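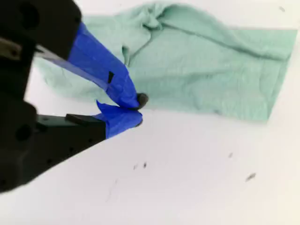
Zhuoran Ren spent six years on the board of Cernis, the packaging group, before the investment firm Guerra bought its stake and asked for three seats. She left in February. Guerra wanted the company split in two, with the machinery arm, Ganen, sold off and the cash returned to shareholders. Ren voted against it. Ganen makes handling equipment, and she thinks investors value it badly because they only look at finished products. "They don't want to see the unfinished work," she said. "They want a margin, and the margin comes years later."

She does not describe Guerra as a villain. Its first letter to the board was 30 pages long and, in her view, mostly correct. "They said our costs were too high and our reporting was poor. I had said the same thing in meetings."

The disagreement was over timing. Guerra wanted a sale within a year. Ren wanted to wait until the new plant at Foltamholm was running at full capacity – she believed buyers would pay more for a business with its spending behind it.

Asked whether the other directors gave in too quickly, she paused. "Some were tired. It takes up your whole week, the calls and the lawyers."

She still owns her Cernis shares and has no plans to sell. She has turned down 2 other board seats this year, both at listed companies. "I may take the next one," she said. "I would want to read the shareholder list first."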